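Can a Machine Tidy Up Yet? Our Project Report
Liudmyla Zakharchenko and Omid Zamani

When we started this project in January, we wanted to know whether a robot could help with the small chores that fill up a day at home, like picking things up off a table and putting them where they belong. We looked at a lot of clever machines before settling on the plainest job we could think of (a block goes in a basket), and it kept us busy for months!

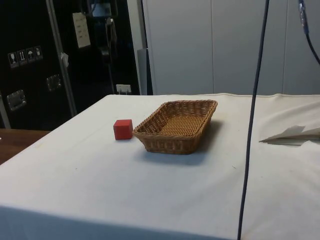 Why pick something so easy? A small child can do it half asleep, so any trouble the machine has must come from the machine, and we could set it up again in seconds.

Our program, which we named Dondutach after a long evening of bad ideas, had to find the block, open the fingers, come down over it, close, lift, move across and let go. Written out like that it sounds like a recipe. 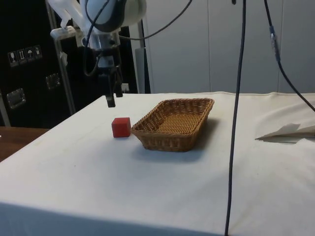
Omid spent most of his time on the coming down part. A person reaching for a sock corrects the hand all the way there without thinking about it, and we had to write every one of those little corrections ourselves.

We ran 136 tries in all and 80 of them went well from start to end. Most of the others failed at the grasp. 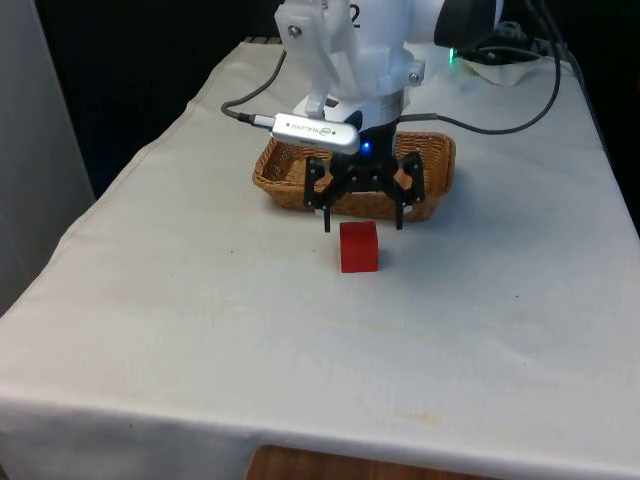

Liudmyla argued that this is still good news for shops, where the same item can wait in the same spot all day long. A kitchen is harder, with its spoons and wet towels and half an onion, and we would not hand ours over just yet.

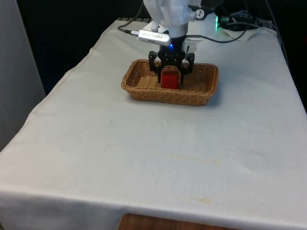

What We Would Do Next

We would like to try soft things, starting with a washcloth, and then 3 objects at once. We would also log the force of the fingers on every try, which we only thought of near the end.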